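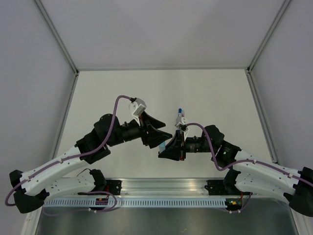

Chapter 7
Small Items and the Work Surface

What this chapter covers

Clearing a work surface before a task
Keeping markers, caps, clips and erasers within reach
Passing a small item from one hand to another
Putting things back at the end of a shift

Key terms: home position, live item, parked item, handover

Chapter 6 dealt with shelves and drawers, where things stay for days or months at a time. A work surface is different. Items arrive on it, get used and leave again, sometimes within a minute. Most of the trouble on a bench or desk comes from the smallest of them. A stapler is hard to lose. A marker cap is easy to lose, and a marker without its cap dries out.

In this book, an item that is being used or moved is called a live item. An item that is on the surface but waiting is a parked item. A marker lying to one side while you handle something else is parked. Pick it up and it becomes live. The difference matters when you decide where to put things down, and section 7.2 gives rules for both.

Two people at Noliso, a mail-order supplier of craft kits, show how this works in practice. Nathalie Claeys packs kits at a plain white table. Stijn Van den Broek checks them and writes a code on each bag. For their first December together they shared one marker, and it was passed back and forth all day. It rolled under bags, and twice it went out to a customer inside a kit. They now keep one marker each, parked at the back of the table with the cap on and pointing away from the person who uses it. Small parts go in a shallow tray at the front. The table is the same size as before.

Handovers need some care as well. A small item gives you little to hold, and two sets of fingers soon get in each other's way. The person giving should hold one end and leave the other end free. The person receiving takes the free end, and the giver lets go only after feeling a light pull. The same order works when you move something from your own left hand to your right. Practice 7A uses an eraser, a pen cap and a short pencil.

Color is covered in section 7.4. Light items are hard to find on a white surface — pale blue and pale gray are common problems — and a darker mat under the tray helps.

Before you read on

Look at the surface where you are working now. Write down which items are live and which are parked. Keep the list. You will need it for the exercise on page 32.

7.1 Clearing the Surface

Start with anything that doesn't belong to the task. Move it off the table completely, even if you expect to need it later in the day.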